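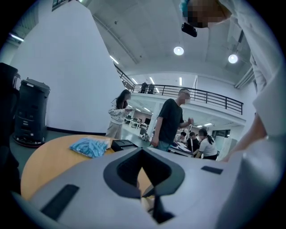

Packing day fills the workroom at Futer

Sun 5 September

The big workroom at Futer was buzzing for the latest community packing day, and what a good few hours it was! People came in ones and twos, found a table with space at it and got to work on the supply kits that go out to neighborhood clinics and first aid rooms across the Eklow district.

This is only the second year for the packing days, and they have grown fast. The first one, in April of last year, drew seven people and ended early when the labels ran out. This time 30 signed up, and by the close there were 135 finished kits stacked and ready to go, the most the group has ever managed in one sitting.

The work is simple, and that's a big part of the fun. Small light blue items come in clear plastic bags and get sorted on the round wooden table, while the paperwork has a table of its own farther back. That second table is often the livelier one. Order sheets get spread out, people lean in over each other's shoulders, and there is always a friendly argument going about which clinic asked for what. A few people had their phones out to check the lists, which were changed twice during the week and are now (fingers crossed) final.

White coats are handed out to anyone handling the contents of the kits, along with a hair cover. They have become a bit of a badge of honor, and several first-timers asked if they could keep theirs on for the break. Sneakers and jeans are fine for everybody else.

The Imai bakery sent over two trays of sesame rolls, which were gone before most of the paperwork crew had even looked up. Thank you, Imai — please send three next time!

Kits from this round will be picked up on the usual route, starting with the Asia Street clinic and finishing at the sports hall. Clinics that would like to be added should drop a note at the front desk with the name of the clinic, the number of kits wanted and a phone number. The list for the next round is still open, and there is room for several more stops.

New packers are very welcome too. No experience is needed, and you can stay for the whole session or just for an hour. Long hair should be tied back if you want to work on the kits, and bags and coats can go in the lockers by the entrance. Sign-up sheets are at the front desk now, next to the box for spare pens, which we are also short of.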